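COMUNICADO DE IMPRENSA

Sutanto abre as inscrições para a oficina de verão de cerâmica em Iltwood
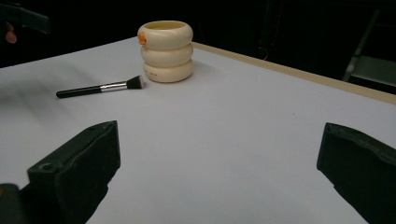 Iltwood, 4 Jun 2006 — A associação cultural Sutanto tem o prazer de comunicar a abertura das inscrições para a sua oficina de verão, que será realizada durante todo o mês de julho nas antigas instalações da fábrica Datdale. A oficina é dirigida a pessoas adultas, com ou sem experiência prévia, e tem 80 lugares disponíveis, distribuídos em turmas da manhã e da tarde.

A edição deste ano é dedicada à construção manual de peças ocas: vasos, potes, jarras e recipientes com tampa. Os participantes vão trabalhar com a técnica do rolo, com a técnica da placa e com o molde de gesso. A roda de oleiro não faz parte do programa deste verão. A associação recebeu muitos pedidos neste sentido e está a estudar a possibilidade de um curso próprio no outono, mas ainda não pode confirmar as datas.

O programa foi preparado por Fitriani Ginting, ceramista e responsável pedagógica da Sutanto desde a sua fundação. «Na construção manual a pessoa tem tempo de pensar na forma enquanto a faz. Se a parede fica grossa demais, pode voltar atrás. Muitos alunos chegam com medo do barro e na segunda semana já discutem comigo sobre o esmalte», afirma a ceramista.

As turmas têm no máximo 13 pessoas. As aulas da manhã começam às nove horas e as da tarde às três. Cada participante recebe o barro, o uso das ferramentas e duas cozeduras, a primeira de biscoito e a segunda de vidrado. Quem desejar fazer mais peças pode comprar barro adicional na secretaria, ao preço de custo. O transporte das peças terminadas fica a cargo dos próprios participantes, e as peças que não forem levantadas até ao final do verão serão recicladas.

A oficina conta, pela primeira vez, com o forno grande da Datdale, que esteve parado durante muitos anos e foi recuperado no inverno passado. A reparação incluiu a substituição dos tijolos refratários da porta e a instalação de um novo sistema de controlo da temperatura. O forno recebe até 300 peças pequenas por cozedura e o biscoito será feito a 1000 graus. Uma primeira cozedura de ensaio foi realizada na primavera, com bons resultados — apenas uma prateleira precisou de ser trocada.

Segundo Abdelghani Fahmy, presidente da Sutanto, a recuperação do forno era um desejo antigo da associação. «Até agora nós levávamos as peças cruas de carrinha até Skaltdale, e em cada viagem partia-se alguma coisa. Cozer na mesma casa onde se trabalha muda muito a vida de uma oficina», declara. O presidente agradece também aos antigos operários da fábrica, que explicaram à equipa como se carregava o forno e quanto tempo era preciso esperar antes de abrir a porta.

No último sábado da oficina haverá uma mostra aberta ao público no pátio da fábrica, com entrada livre. Os participantes podem expor até duas peças cada um. A venda das peças é permitida, mas deve ser comunicada à secretaria com uma semana de antecedência.

As inscrições podem ser feitas na secretaria da Sutanto, de terça a sexta-feira, durante a tarde, ou por correio, com o formulário assinado. A ordem de chegada é respeitada em todas as turmas. Os residentes de Iltwood e de Skaltdale têm um desconto no preço, mediante a apresentação de um comprovativo de morada. Recomenda-se trazer avental e roupa que possa sujar-se.

Contacto para a imprensa: Secretaria da Associação Cultural Sutanto, antiga fábrica Datdale, Iltwood. Pedidos de entrevista e de visita ao forno devem ser feitos com dois dias de antecedência.

Comentários

Lurdes M.
Boa tarde. Os vidrados estão incluídos no preço ou são à parte? No ano passado pagámos à parte.

Secretaria Sutanto
Boa tarde, Lurdes. Este ano os vidrados da casa estão incluídos. Só os esmaltes especiais são pagos à parte. Obrigado pela pergunta.

joca_barro
Pena não haver roda outra vez. Fico à espera do outono, avisem quando houver datas!

Teresa
O meu pai trabalhou na Datdale quase a vida toda, vai gostar de saber que o forno voltou a acender. Ele pode visitar sem estar inscrito?

Secretaria Sutanto
Claro que sim, Teresa. Basta combinar o dia connosco — será muito bem-vindo.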